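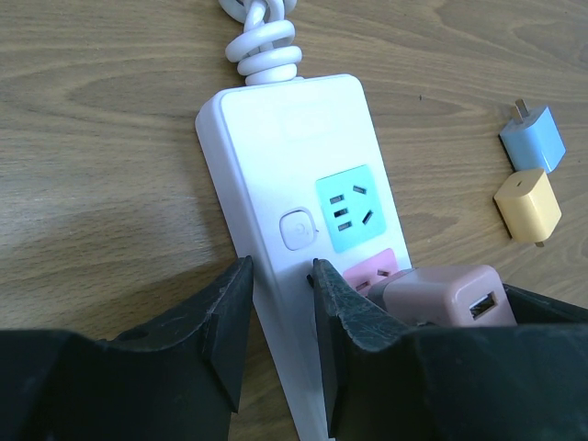
Estimating the Load on a Branch Circuit

Before adding equipment to a room, work out what the circuit already carries. The procedure below applies to a single 120-volt branch circuit in a house or small office. It does not cover 240-volt appliances, motors over one horsepower, or anything wired directly to the panel.

What you need

A pencil, a sheet of paper, a plug-in lamp or circuit tester, and a helper to stand at the panel.

Step 1. Find the breaker rating

Open the panel door and read the number on the breaker handle. Most general-use circuits are rated 15 or 20 amps. Do not remove the metal cover behind the door.

Step 2. Map the circuit

Shut down any computers first. Switch the breaker off and go through the building with the lamp. Every outlet and fixture that is dead belongs to the circuit. Test both halves of each duplex outlet, as the two are sometimes fed separately. Check the hallway and the other side of shared walls. Write down each location, then switch the breaker back on.

Step 3. List the loads

For each item on the circuit, copy the wattage from the nameplate. If the plate gives amps only, multiply by 120. A plate marked 2 amps is therefore entered as 240 watts. Items plugged into a power strip are listed one by one. The strip itself is not a load, and its outlets do not add capacity to the circuit.

Step 4. Add and divide

Total the watts of everything that could run at the same time, then divide by 120 to get amps.

Sample worksheet, back office:
Space heater: 1,500 watts
Laser printer, while printing: 600 watts
Computer and monitor: 300 watts
Desk lamp: 60 watts
Total: 2,460 watts
Current: 20.5 amps

Step 5. Compare

A load that runs for three hours or more is treated as continuous and should stay at or below 80 percent of the breaker rating: 12 amps on a 15-amp breaker, 16 amps on a 20-amp breaker. The sample office is over the limit on either one. Moving the heater to another circuit brings it down to 8 amps.

Notes

Nameplate figures are maximums. Measured current is usually lower, but use the plate value for planning.

Never replace a breaker with a larger one to stop it from tripping. The breaker is sized to the wire in the wall.

Worksheet layout by Vendula Sýkora. Arithmetic checked by Ho-yin Yeh.

Last revised September 9, 1999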